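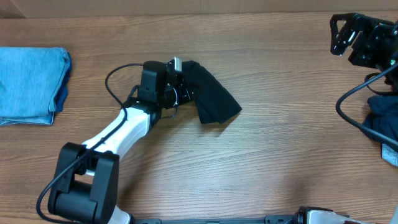 Light brown tabletop with fine grain running from left to right.

Home Oils Waxes Cloths Advice Delivery Contact Basket

Lasirura Table Oil, 600 ml

Lasirura is a clear oil for indoor tables of solid wood. We make it in our small workshop, and it was first mixed by Afonso Baptista for dining tables which he repaired for his neighbours. The recipe has changed only one time from then, when we took out a thinner with a strong smell. Customers who bought the old tins will find the new oil a little thicker, and it needs more patience when you spread it.

The oil goes into the wood and leaves a low shine. It does not make a hard skin like varnish does. Please do not buy it if you want a glossy table, because you will be disappointed. For a glossy finish we sell Brelorance, in the section of waxes and lacquers.
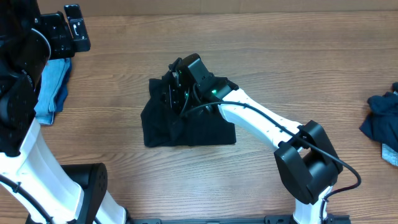 Before the oil, the wood must be clean and fully dry. Sand it lightly with the grain, take away all the dust with a brush and then with a cloth which is a little damp. Wait until the next day. Stir the tin slowly, do not shake it. Put on a thin coat with a cotton cloth, working along the grain, and leave it for 30 minutes. After this, wipe off everything which stays on top. Many people leave too much oil because the wood looks beautiful when it is wet, and then they write to us that the table is sticky. In such a case, rub the table with a little fresh oil and wipe it well.

One coat is enough for a table that was oiled before. For bare wood we advise two coats, with one night between them. Use the table carefully for the first week and put no hot dishes directly on it.
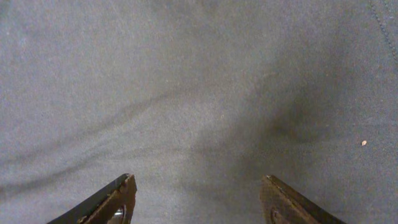 Dust is the biggest enemy of a fresh oiled top, and it comes very often from the cloths. Look at your cloth in good light before you start. A plain grey fabric with a soft, matt nap, as in the photo here, makes this easy, and even one tiny speck can be noticed on it. Dark and patterned cloths hide such things until you meet them on the wood. We do not recommend any fluffy material for the last wiping. An old cotton bed sheet, washed many times, is still the best which we know.

Please take care with used cloths. Cloths with oil on them can become hot and start to burn by themselves. Open them flat and dry them outdoors, or put them in water in a metal container with a lid.
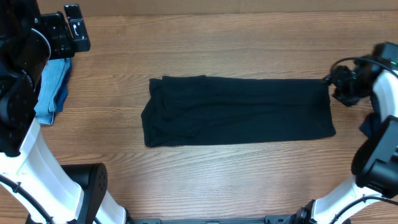
The tin holds 600 ml. We also have a sample bottle of 80 ml, which is good for testing a hidden place under the table. Close the lid firmly after each use and keep the tin away from frost. Old oil with a skin on top can still be used if you take the skin off and the oil below is clear.

Lasirura is not suitable for garden furniture or floors.

Questions about an older table: write to Benedicta Quansah, with a photo of the wood in daylight if possible. Orders are packed by Clem Grimshaw and normally leave us within two working days.

Page last changed: October 26, 2020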